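**Wanted: part-time cellar hand and delivery person, Antal Ciderhouse, Rustham**

We make cider in a former bus garage and sell it to people who live up hills. One of our two cellar hands is leaving in April to study law, a decision we have tried to support. We would like to hire someone before she goes, so she can show you which valve to leave alone.

The job is 15 hours a week, spread over four mornings, starting at 7 a.m. You would rinse and fill bottles, keep the tank log, label by hand when the labeler sulks, and drive the van to shops and restaurants in Rustham and as far out as Notport. The van is a manual. It has a heater, in the sense that there is a knob.

You should be able to lift 32 pounds over and over without making a speech about it, and you need a clean driving license. You must be old enough to handle alcohol under state law. Experience in a cellar, kitchen, or dairy is welcome -- a dairy especially, as they tend to be frightening about hygiene and so are we.

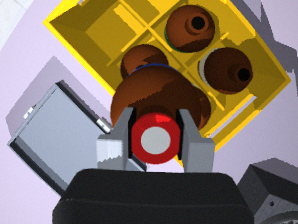

Returns are the part most applicants forget to ask about. We take back our own bottles on a deposit, and customers send them home with cigarette ends, candle wax, and once a very small onion inside. Sorting them takes up most of one morning. You may listen to whatever you like while doing it, within reason, and Boglárka Kiss decides what reason is.

Pay is $19 an hour to start, reviewed after your first pressing season. You get paid sick time, a pair of boots, and cider at cost. In the fall the hours go up, the wasps arrive, and everybody gets short with each other for around six weeks. We pay overtime for it and buy lunch.

No cover letter, please. Send a resume and a few lines on the dullest job you ever did well. Drop it off at the side door before noon, marked for Callum Cairns, or hand it to whoever is hosing the yard. We'll call the people we want to meet and write to everyone else. Interviews are half an hour of talking, then a paid two-hour trial on the filling line. Wear something you don't mind smelling of apples.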